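Rutilio Orozco
Décembre, 21 h 10

Grammage des textiles bouclés : fil court sur un chiffre que tout le monde cite et que peu de fiches techniques définissent correctement.

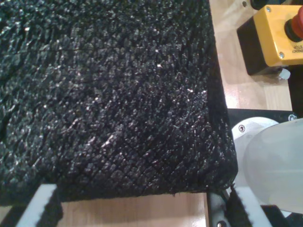 Eusebio Esteban objecte déjà que le grammage ne dit rien de l'absorption, et qu'à masse égale deux éponges peuvent se comporter très différemment. Exact. J'y viens.

2/ Le grammage est une masse surfacique, en g/m². Il additionne le fond (chaîne et trame) et les boucles. Un fond serré avec des boucles courtes peut donner la même valeur qu'un fond lâche avec des boucles longues.

3/ L'absorption dépend surtout de la surface de fibre accessible, de la torsion du fil et des apprêts. Un fil peu tordu boit plus vite, mais il peluche davantage. Les adoucissants à base de silicone ralentissent nettement la prise d'eau.

4/ Mesure maison : découper un carré de 50 cm de côté, le peser sec, multiplier par 4. Le résultat est en g/m². Une balance de cuisine suffit. Laver une fois avant, à 40 °C, sans adoucissant, sinon on pèse aussi l'apprêt.

5/ Attention au retrait. Le coton rétrécit aux premiers lavages et le grammage monte mécaniquement, sans un gramme de fibre en plus. Chez Soler, la fiche précise « après lavage ». Chez Bindier, rien. Les deux valeurs ne sont pas comparables.

6/ Même problème avec la microfibre : pas de retrait notable, donc un chiffre plus stable, mais une reprise d'humidité très faible. L'eau est tenue entre les fibres et ressort à l'essorage.

7/ Pour un achat en volume, je demande : grammage lavé, hauteur de boucle, titre du fil, temps de descente de la goutte. Sunby répond aux quatre points. Clulholm m'a renvoyé le catalogue.

Commentaires

Eusebio Esteban : D'accord sur le point 3. J'ajouterais la dureté de l'eau, qui raidit les boucles au fil des cycles.

marge_droite : Le carré de 50, on le prend lisière comprise ?

Rutilio Orozco : Non, en pleine laize, loin des lisières et des ourlets.

filetrame : Bindier donne la valeur lavée si on écrit au service technique. Compter deux relances.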